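Khokhar Supported Living
Vacancies and notices

Wanted: someone to talk us out of buying a robot (or into it)

Equipment planning adviser, fixed term, part time. Ref 918.

Khokhar runs supported flats and shared houses for adults who need help with daily tasks. We have been offered a place on a discount scheme for household robots, and before we sign anything we want a person on our side of the table who can read a quote and a test report and tell us what they leave out.

The equipment on offer is a tabletop arm from Osell and a mobile base from Stivach, with a planning package called Fusura that lets the supplier try both in simulated rooms first. We have sat through the demonstrations. They were smooth. So was the demonstration of the door entry system we replaced after one winter.

Most of what we have been shown so far is kitchen and table work: crockery with lids, glass bowls, small things that roll.
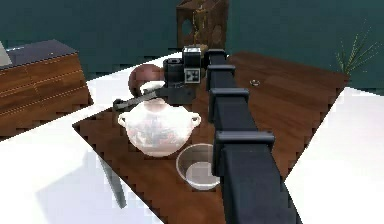

Page last changed: January. Changes: hours corrected, section on travel added.

A lidded pot with two loop handles and a clear glass bowl on the same table is a fair choice of task, and we have no quarrel with it. Our quarrel is with the step from there to the sentence in the brochure that says "ready for the home". A rendered pot costs nothing to drop. We would like to know how many real ones were dropped, who swept up, and whether the resident was in the room.

What the job involves

You would read the supplier's simulation results and write down, in words our managers can follow, what has been tested and what has been assumed.

You would build a five-year cost sheet. The supplier's sheet stops at year two. It has a line for the arm, a line for the base and a line for Fusura licences. It has no line for staff time, insurance, spare grippers, floor repairs, or the electrician who will certainly be needed in the older houses. The figure we have been given for yearly support is £912 per unit, and we can't find out what happens when that runs out part way through a repair.

You would visit our houses and make a list of what would have to change before a machine could work there: thresholds, door handles, rugs, cables, tables at the wrong height. We want a price against each item, even if it is a rough one marked as such.

You would sit in on supplier meetings and ask awkward questions. Some of our managers are keen on this project and some would sooner spend the money on night cover. You'd be expected to get on with both camps and join neither.

At the end you would write a recommendation of no more than 26 pages. "Don't buy" is an acceptable answer. So is "buy the arm, leave the base", which is where a few of us are leaning at present.

About the mobile base

The base is the dearer half of the package and the half we understand least. The supplier's plan has it fetching and carrying between living room, hall and bathroom. That means carpet giving way to wooden flooring, doors that may or may not have been left open, and tablecloths that reach the floor.
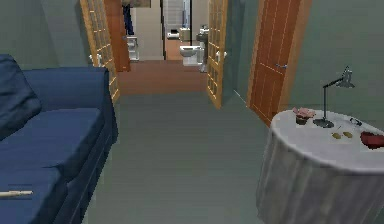 Kamran Bhutto wrote to us after the first version of this notice went up, and asked that his comment be included: I would drop the whole thing and fit grab rails and wider doors. You will spend the budget on getting the house ready for the machine, and then the machine will be superseded and you will still have residents who can't reach the light switch. If you must appoint somebody, make them price the rails as well.

We have taken the point. The cost sheet must now include a column for doing the same job without a robot.

Who we are looking for

Someone who has bought equipment for a care provider, hospital, school or similar, and has had to live with it afterwards. You don't need to be an engineer. You do need to be comfortable with spreadsheets and with saying you haven't been given enough information.

Anyone who has been paid by Osell or Stivach, or has worked on Fusura, should say so in their application. It may not rule you out.

Pay and hours

£535 a week for three days, for the length of the contract. Travel between houses is paid at our usual staff rate. Travel to supplier showrooms is paid by us and must not be paid by the supplier, lunch included.

How to apply

Send a CV and one page on a piece of equipment you bought, or helped to buy, that you later regretted. Put reference 918 at the top. Interviews start at 10 am and last an hour, with a short exercise using the supplier's quote, prices left in.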